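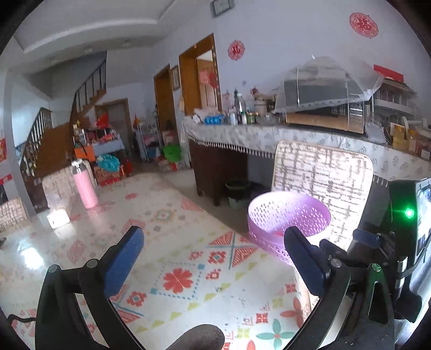 If you've ever eaten at a community supper, you'll know the tables cop a hiding, and ours at Traddale have copped more than most. So I'm thrilled to say that from April our little table covering business, Jostotitz, will be dressing every long table in the Traddale supper room, and the pattern we've gone with is the loud one. The big red flower sits inside a square of tiny blue dots, there are stepped red diamonds with teal centres, and rows of yellow-green triangles run on the diagonal between the lot. It's glossy too, glossy enough that a pink bottle left standing on it gets its own reflection. I love it to bits.

The pattern is called Tulten, and it's been sitting in my drawer for longer than I'd care to admit. I drew the first version at my kitchen table on the back of a rates notice, and it was far too busy (my family said so, loudly). The red flower was the keeper. Everything else got moved, shrunk, turned sideways and moved back again over 7 rounds of samples, and the teal nearly drove me up the wall. One lot came back looking like toothpaste, the next like a swimming pool. The one we finished with has a bit of green in it and sits nicely beside the red.

Traddale asked for something cheerful that could be wiped down between sittings, and they asked for plenty of it. We've cut 92 metres for the job, which covers the long tables, the servery bench and the small square table by the door where the raffle tickets go. There's a decent remnant left over as well, and that's been rolled up and put in the store cupboard for the day someone gets carried away with a bread knife.

Fitting a long table is fiddlier than it sounds! You want the big flowers running down the middle, or the whole thing looks like it's sliding off into somebody's lap. We start from the centre and work out to both ends, smoothing as we go, then trim the overhang once everyone has stopped fussing with it. I've allowed three afternoons for the supper room and I'll be bringing my own scissors, thanks very much, after what happened to the last pair I lent out.

Tulten is also going on sale to everybody else. It'll be part of our Reuter range, so it comes in the same two widths as the rest of Reuter and can be ordered by the metre or cut to the size of your table. The white background is the only one for now. I've had a few people ask for navy already and I'm thinking about it, but please don't hold off your order waiting for me to make up my mind.

Looking after it is easy enough. Warm soapy water and a soft cloth will do for most spills, and it likes a dry wipe afterwards so you don't get streaks on the shine. Use a trivet under anything straight out of the oven. If it arrives with creases, lay it out flat somewhere warm overnight and leave the iron in the cupboard.

Come and have a squiz for yourself. The supper room will be open from 3 in the afternoon on the day we finish, with tea, slices and the full set of dressed tables to poke at. I'll have sample squares of Tulten and the other Reuter patterns, and you're welcome to take a couple home and see how the colours look beside your own chairs and curtains. Bring your table measurements if you'd like a price on the spot, length and width, plus how much overhang you fancy.

Sample squares can also be posted out on request, and orders for Tulten open in April through Jostotitz. Media are welcome at the supper room that afternoon, and I'm happy to have a chat about the pattern beforehand.

Issued by Jostotitz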